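Dye notebook, May, morning

Pot 2 went in before coffee, so forgive the handwriting. I'm trying the madder again on the Mirnham wool because the last batch came out the color of canned salmon and I refuse to believe that's the best it can do. Same fleece, same scour, but this time I soaked the ground root overnight and poured off the first yellow water. It smelled like wet hay and old carrots. I kind of love it!

Mordant was alum from the Bivasora tub, 20 g for the skeins in this pot, and I let them sit in it while I hunted for the good thermometer (it was in the apron I took home). 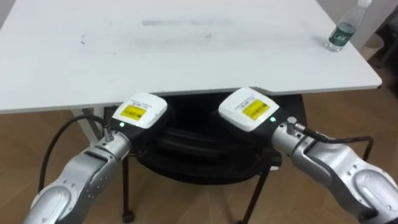 Heat is where I messed up last time, I'm nearly sure. I let it get up to a simmer and the browns came through, so today I'm babysitting it at 50 C and writing down every time I touch the dial. Two nudges so far. The burner overshoots if you so much as look at it - whoever uses it next, turn it down before you think you need to.

First dip sample at 10:40, a soft brick. By lunch it had gone a proper red, with a bit of orange when I held it to the window. I snipped a piece and pinned it on the page opposite. 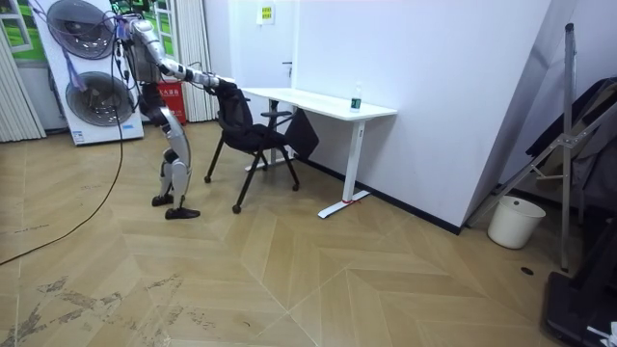

Water question: the Urrutia notes say hard water helps madder, and ours is pretty soft, so I stirred a pinch of chalk into the second pot and left the first one alone. Can't see much between them yet. They both look like tomato soup. I'll wait until they're rinsed before I get excited, wet wool always lies to me. 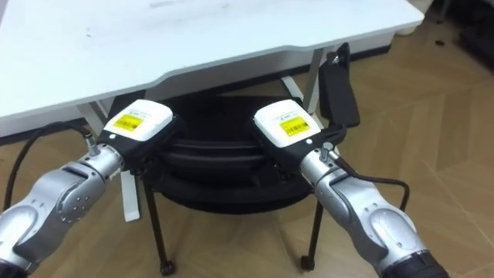
White table and the two arms.

Total weight of dry wool across both pots was 335 g, which I should have written at the top. Rinse tonight, no soap until tomorrow, and please don't wring the skeins, the Mirnham felts if you sneeze on it.

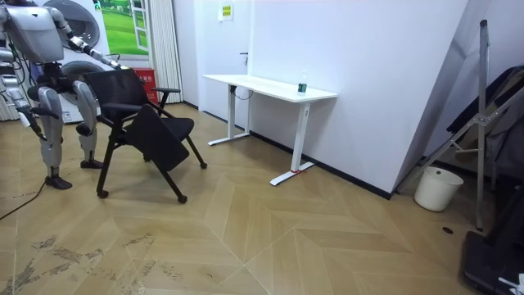

Hendeo Workshop - Fiber and Dye Group

Leftover bath goes in the lidded bucket and stays there. I want to run a pale exhaust skein through it, maybe with a dash of iron to see if I can get that dusty plum I got by accident in the winter and never wrote down. Also need more cheesecloth, and the chalk jar needs a new label.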